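Katthorpe opens registration for technician entrance exam

May 21, 2025

Registration is open for the Katthorpe Technical Institute entrance exam, which fills places in the institute's two-year technician programs. Applicants can sign up online or in person at the Linderura and Paiva campuses.

The institute received 3245 applications for the last exam, held in January. It has 200 places to offer this time, split between electrical maintenance, machine operation, drafting and laboratory work. Applicants list their first and second choice of program on the form and cannot change the order after registration closes.

The written paper has 75 multiple-choice questions in mathematics, general science, reading and basic technical drawing. Each correct answer is worth one mark, and there is no deduction for wrong answers. The pass mark is 40, but a pass does not guarantee a seat — places are given out by rank within each program.
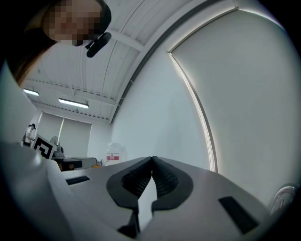

Photo: Katthorpe Technical Institute

The syllabus has changed in two places. Trigonometry has been dropped from the mathematics section and replaced with ratios and unit conversion. The drawing section now includes reading a simple floor plan. Old papers are still useful for the science and reading sections, the admissions office said in a notice to applicants.

Admit cards will be posted on the Cevance portal, the same site used for registration. Applicants should print the card and bring it with a photo ID. Calculators and phones are not allowed in the hall. Pencils, a ruler and an eraser are needed for the drawing questions and will not be supplied.

Applicants must have finished secondary school or be in their final year. Those still in school can sit the exam but have to hand in their final marks before enrollment. Requests for extra time or large-print papers go on the same form — a letter from a school or doctor should be uploaded with it.

Results will be listed by roll number on the portal and on the notice boards at both campuses. The full syllabus and a sample paper can be downloaded from the admissions page.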